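Lecture : « Le Prix d'une tour », de Rodica Moldovan

J'ai terminé en février la biographie que Rodica Moldovan consacre à Willy Brouwer, le fondateur de Rimetti. Je l'avais commencée l'automne dernier et abandonnée au chapitre 4, celui des brevets. Je l'ai reprise pendant une grippe et j'ai lu le reste en trois soirs.

Pour ceux qui n'ont jamais croisé la marque, Rimetti assemblait des ordinateurs de bureau pour les administrations et les petites entreprises. La société n'a jamais été connue du grand public. J'ai travaillé sur une de leurs machines à mon premier poste, dans un cabinet comptable, et je n'en garde aucun souvenir particulier, sauf le bruit du lecteur de disquettes.

Moldovan a suivi Brouwer alors qu'il avait déjà vendu ses parts. Elle a eu accès à ses carnets, à une partie de sa correspondance et à son ancienne associée, Lenuța Filip, qui lui a parlé longuement. Le livre tient beaucoup à ces entretiens. Brouwer répond court, contourne les dates, parle volontiers de son père mécanicien. Filip, elle, se souvient des factures.
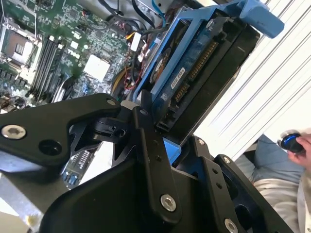
Faut-il s'y connaître en informatique pour lire ce livre ?
Un lecteur qui n'a jamais ouvert un ordinateur suivra sans difficulté. Les passages techniques sont brefs, et un glossaire en fin de volume explique les termes utiles. Le chapitre sur les brevets est plus aride, mais on peut le sauter sans perdre le fil.

Le récit commence dans un garage, comme souvent, et Moldovan a le bon goût de ne pas s'y attarder. Elle passe vite à la première commande sérieuse : 1 000 postes pour un réseau d'agences d'assurance. Brouwer avait signé sans avoir ni le local ni le personnel. Filip raconte qu'elle a appris la nouvelle en lisant le bon de commande posé sur son bureau, à six heures du soir, alors qu'elle mettait son manteau.

Ce chapitre est le meilleur du livre. On y voit les fournisseurs refuser le crédit, le local loué en catastrophe, les alimentations livrées avec le mauvais connecteur. Florin Ciobanu, embauché à ce moment-là comme monteur et devenu plus tard directeur de l'atelier, a gardé ses fiches de montage. Moldovan en cite plusieurs pages. Je pensais m'ennuyer et j'ai tout lu.

La suite est plus convenue. Rimetti grandit, ouvre un bureau à l'étranger, rachète Clireo, un petit éditeur de logiciels de paie. Le rachat tourne mal. L'auteure donne la version de Brouwer, puis celle de Filip, et laisse le lecteur se débrouiller. J'aurais aimé qu'elle aille chercher quelqu'un de chez Clireo. Il n'y a pas un seul témoignage de ce côté, et cela se sent pendant tout le chapitre.
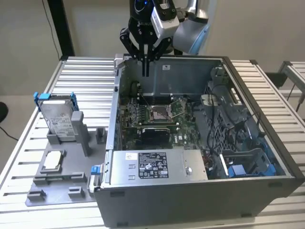
Le personnage Brouwer

Brouwer n'est pas sympathique dans ce livre, et je ne crois pas que Moldovan ait cherché à le rendre antipathique. Il décide seul, change d'avis seul et s'étonne qu'on lui en veuille. Il oublie les prénoms. Il paie bien ses ouvriers et mal ses cadres, par principe, en disant que les cadres ont déjà un bureau chauffé.

Deux scènes m'ont marqué. Dans la première, il visite l'usine d'un concurrent, Akgül, en se faisant passer pour un acheteur, et il est reconnu au bout de quelques minutes. On lui offre le café et on lui fait quand même visiter la chaîne. Dans la seconde, il démonte lui-même la machine d'un client mécontent sur le comptoir de la réception, devant tout le monde, trouve la panne et licencie le lendemain le responsable du contrôle. Ciobanu, qui raconte l'épisode, précise que la panne venait d'une pièce choisie par Brouwer.

Sur la famille, le livre reste discret. Deux pages sur un divorce, une phrase sur un frère. Cela me convient. Les biographies de patrons qui expliquent tout par l'enfance me fatiguent assez vite.

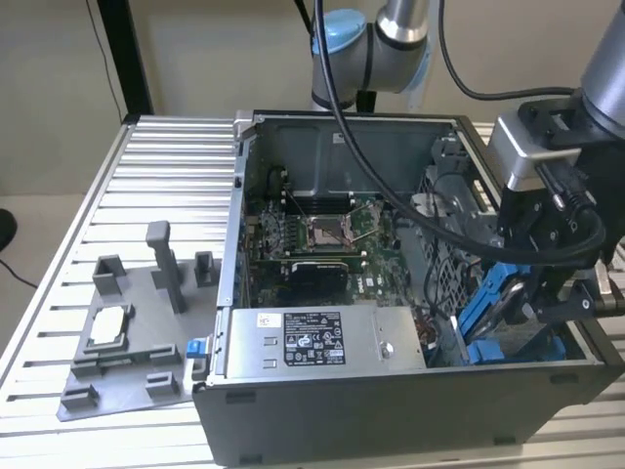

L'obsession de Brouwer pour l'accès aux pièces occupe tout le chapitre 6. Il voulait qu'un technicien moyen puisse changer n'importe quel composant sans appeler personne, et il a refusé trois prototypes de boîtier pour cette raison. Le principe n'a rien d'exotique aujourd'hui. Avec une tour couchée sur le côté et sans son panneau, comme celle de la photo, on a d'emblée sous les yeux les emplacements mémoire, le support du processeur avec son petit levier, la carte graphique dans son connecteur. Sur les premiers Rimetti, d'après les fiches de Ciobanu, il fallait sortir l'alimentation pour atteindre la mémoire. Brouwer tenait cela pour une faute personnelle et en parlait encore des années plus tard.

Moldovan relie cette manie à l'échec commercial du modèle suivant, trop cher à fabriquer. Sa démonstration est correcte, quoiqu'un peu rapide. Elle cite un coût de revient sans dire d'où il vient, et la note renvoie à un entretien non daté. Ce n'est pas la seule note de ce genre dans le livre.

La fin de Rimetti est racontée sèchement. Custham, le distributeur, rompt le contrat, les banques suivent, Filip négocie la vente. Brouwer n'assiste pas à la signature. Il était, dit-il, chez le dentiste. Moldovan a vérifié et n'a rien trouvé pour ou contre.

Un mot sur l'édition. J'ai lu la version numérique, qui comporte pas mal de coquilles, surtout dans les noms propres. Les photos y sont regroupées à la fin, en noir et blanc, avec des légendes trop petites sur ma liseuse. Ewurabena Opoku, qui m'avait conseillé le livre en commentaire l'an dernier, a le volume papier et me dit que l'index y est complet. Dans le fichier, il s'arrête à la lettre M.

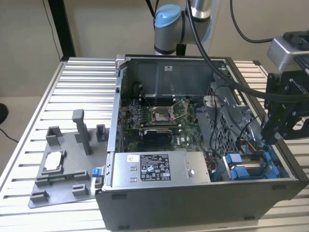
Vaut-il mieux prendre le papier ou le numérique ?
Le papier, si vous comptez revenir sur les chapitres financiers, où l'on passe son temps à chercher un nom ou une date. Pour une simple lecture suivie, le fichier suffit et coûte moins cher.

Je le garde dans ma bibliothèque, et je relirai sans doute le chapitre de la première commande. Prochaine lecture : le recueil d'entretiens que Moldovan a publié avant celui-ci, si la médiathèque finit par le récupérer. Il est en retard depuis l'été.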